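3 min read

# Jivwood drinks table: stall fault episodes

Episodes recorded on the drinks table at Ostley, kept apart from the main Jivwood set because the arm faulted during them. The main set has only clean runs. If you want to train a policy on the drinks task, use that one. If you are working on fault detection or recovery, or you look after an arm with the same trouble, this is the part you want.

Maintainer: Tanner Petrenko

## What went wrong

In November the arm began stopping partway through episodes. It would halt with the gripper over the table, hold for a moment, then drop into a protective stop. The controller logged a torque error on the wrist joint each time. There was no collision in any of the logs we checked, and the operators reported no contact.

We first blamed the payload setting. It had been left at the value for the old gripper, and the new one with its camera mount is heavier. Correcting it made the stops less frequent but did not end them.

The second cause was the cable. It had been re-routed when the camera was fitted, with too little slack left in the loop. In some poses, mostly when the arm reached towards the far side of the table, the cable pulled tight and the controller read the pull as a load on the wrist. After we lengthened the loop and moved the clip, the stops went away.

## The safety problem

The stop itself was harmless. The restart was not. Our recording software, Gasus, cleared the error and resumed from the last commanded position without asking. If the operator had moved the arm by hand in the meantime, it went back to that position at full speed. This happened in episode 621. The operator had a hand near the gripper and pulled it away in time. Nobody was hurt.

Changes made the same day:

- Gasus no longer clears a fault by itself. The operator has to confirm at the pendant.
- After any fault the first move is at reduced speed.
- Hands stay off the table until the status light is steady.

Please do not use Gasus 2 with a live arm. The automatic restart is still in it. It was taken out in Gasus 3.

## Contents

There are 100 episodes, each in its own folder, numbered as in the original recording log, so the numbers have gaps. Each folder holds:

- `head/` video from the head camera
- `wrist/` video from the wrist camera
- `joints.csv` position, speed and torque for every joint
- `fault.txt` error code and time of the stop
- `notes.txt` whatever the operator typed in, often nothing 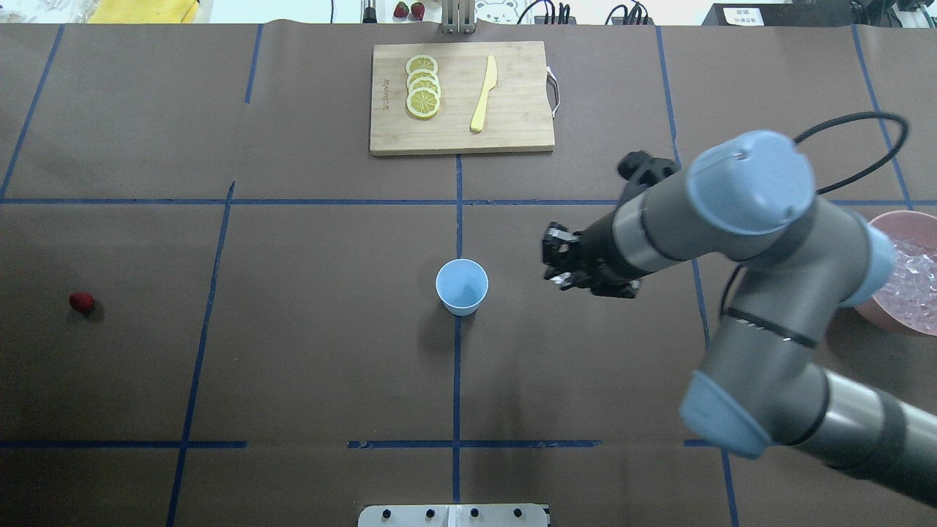

Torque values in `joints.csv` are as the controller reported them. They include the false load from the cable, and we have not tried to subtract it. Episodes from before the payload correction are marked `payload_old` in the notes. The rest are marked `payload_new`.

## Known problems

- The clocks of the two cameras drift apart in long episodes. Line them up on the fault time, not on the first frame.
- Some `fault.txt` files list the error twice. It is one stop, written once by the controller and once by Gasus.
- Object positions were not reset to the same place after a fault, so do not treat them as fixed between episodes.
- Episode 621 is cut at the stop. The restart is left out of the video, but the joint data runs to the end.

## Contact

Send corrections to Tanner Petrenko at the Ostley lab. Include the episode number and the line from `fault.txt`.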